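The Cup Bench at Ambridge
By Lachlan McKinnon

The hand-held grippers at Ambridge get a checkup every 60 sessions, and the work goes slowly. Pads are wiped, joints are tried by hand, and any screw that has backed out goes in again with thread locker. Then comes the cup test: take a paper cup, set it down, put it back with the others. 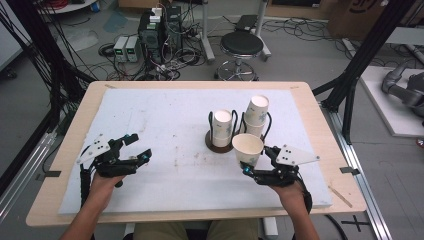

A gripper in each hand, the right one closed on a paper cup.

Paper cups make a fussy test. Squeeze too hard and the wall folds, too lightly and the cup slides. The crew sets the closing force on one side first, then matches the other to it – a job that ate most of September, when the pair came back from Posetti with new joints.

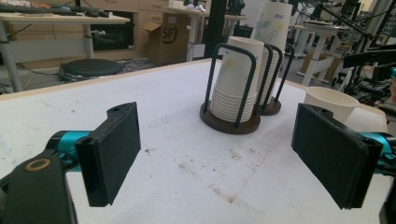
The log stood at 3,335 grasps when I visited, 1,196 of them made after the last pad change. Pads go in pairs, even when only one looks worn. Spares come from Holtov and take three weeks, so two sets stay in the drawer. The next change is due at the end of the month, along with a new strap for the left hand.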